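Usis opens orders for two-arm bench kit aimed at small labs and schools

Usis has opened orders for Hametti, a tabletop kit with two robot arms, a black work platform and a fabric enclosure that closes off the bench from the rest of the room. The company is selling it to university groups, technical colleges and small firms that want to record and replay two-handed tasks without building the hardware themselves. Deliveries are set to start in August.

The first kits have gone to a handful of early customers, among them the teaching lab at Sodport, where staff have been using one for handling trials with small, smooth, rounded objects.
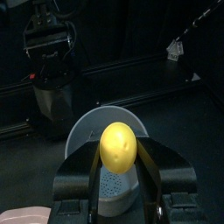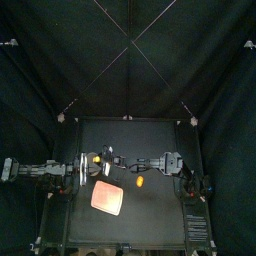
Objects of that kind are a common early test for a gripper. They give flat fingers very little to hold, and a squeeze that is slightly off center tends to send them out sideways. Oratile Mthembu runs the sessions at Sodport and chose them for that reason.

"If you start students on cubes, they think they are finished by lunch," Mthembu said. "Round things make them look at where the fingers are closing. We had groups spend a full afternoon on the approach angle before they touched anything else."

The base kit includes both arms, two grippers, the platform with its rails, the enclosure, cabling and a control box. Each arm carries its own wrist camera, and one fixed camera looks over the whole platform. The buyer supplies the computer. Usis publishes a list of machines it has tested and says it will not take support calls about others, a rule that has already drawn some complaints from customers who had planned to reuse older workstations.

Setup is done by the customer. The printed guide runs to 197 pages, which is long for a product of this size, though much of it is taken up by wiring diagrams and a troubleshooting section. Beca Dafis, who wrote the guide for Usis, said the length came out of the trial period.

"The early version was short and people called us with the same questions over and over," Dafis said. "Most of them were about calibration, and a lot were about cables catching on the rail. So those chapters grew. Nobody has to read it front to back."

Calibration is the step that early customers mention most. The two arms have to agree on where the platform is before they can work close together, and the routine has to be repeated if either base is moved. Usis supplies a script that drives each arm to 10 set points and reports the error at each one. If a point falls outside the allowed range, the script stops and asks the operator to check the base bolts before trying again. At Sodport the routine is run at the start of every class.

Phong Khúc, a technician at Sodport, said the script works well but the error messages need attention. "It gives you a code and you go and look the code up. I would like it to say which arm. You can figure it out, but with a class waiting behind you it is slow."

Usis said clearer messages are planned for the next software release and that the update will be free to everyone who has bought the kit.

The enclosure was an add-on during the trial period and is now part of the base kit. It blocks light from windows and stops people walking past from showing up in the recordings. Customers who already have a controlled room can order the kit without it at a lower price. Usis does not list prices on its site and quotes each order separately, with a discount for schools.

Mthembu said the fabric had made more difference than expected. The Sodport lab has large windows on one side, and recordings made there in the morning used to look quite different from those made later in the day. The drawback is heat. With the fabric up on all sides, the space inside gets warm during long sessions, and the lab now leaves the front open between runs.

Recording is handled by a program that comes with the kit. An operator guides the arms through a task while the program saves the joint positions and the video from every camera with matching time stamps. A session can be replayed on the arms, trimmed, or exported for use in training a model. The export formats are open and documented, and Usis says it keeps no copy of customer data. An internet connection is needed once, for registration, and after that the kit can be used offline.

Replay is where the limits of the hardware show. The arms are light and their servos are sized for small items, so the kit is not suited to heavy parts or to work that needs a firm push. Usis says so in its sales sheet. The guide also warns that a replayed task will miss if the object has been put down in a different spot, something Khúc said students tend to discover for themselves in the first hour.

The standard fingers are flat and rigid. A soft set is sold separately, along with a narrow pair for thin objects. Swapping them takes a hex key and a few minutes per gripper. Sodport has tried the soft set on loan and Mthembu was positive about it, but said beginners should learn on the rigid ones first.

"The soft ones forgive a lot," Mthembu said. "You can be off by a fair amount and still pick the thing up. That is nice for a demonstration. For teaching I want them to see the miss."

Handing an item from one gripper to the other is the exercise Usis uses in its own demonstrations, and the guide has a chapter on it. The two arms share the area over the middle of the platform, and the control software slows both of them when the grippers come close to each other. The distance at which this starts can be changed in the settings. Khúc has set it wider than the factory value for first-year classes and narrower for project students.

Support was a concern for some early customers. Usis is a small company and at first answered questions only by email. It has since signed an agreement with Hứa, a parts and repair firm, to stock spare servos, finger sets and cables and to carry out repairs after the warranty period. Hằng Huỳnh, who manages the service at Hứa, said servos make up most of what has been sent in so far, usually after an arm has been driven hard into the platform or into the other arm.

"Those are simple jobs," Huỳnh said. "We change the unit, run the joint through its range and send it back. What takes longer is a cable that has been rubbing for weeks, where the fault comes and goes. We ask people to send the whole arm in that case."

The warranty lasts 2 years on the arms and covers the servos, but excludes fingers and fabric. Damage from collisions is covered once per arm. After that, repairs are charged at the standard rate. Customers outside the main shipping area have to pay for return postage, though Huỳnh said Hứa is looking for a second repair location.

Nipon Chaiyaporn, who heads product planning at Usis, said the company considered selling single-arm kits as well and decided against it for now. Most of the requests it had received were for two-handed work, he said, and a single arm would have needed its own platform and its own version of the guide. Chaiyaporn said a larger platform is being looked at for next year, but he would not give a date.

Orders are being taken through the Usis site and by phone. Schools ordering several kits are asked to call first, as the first production run is limited and larger orders may be split into two shipments. A lending program, under which a school can borrow one kit for 10 weeks before deciding, will open once the first run has shipped. Sodport has put its name down for a second kit.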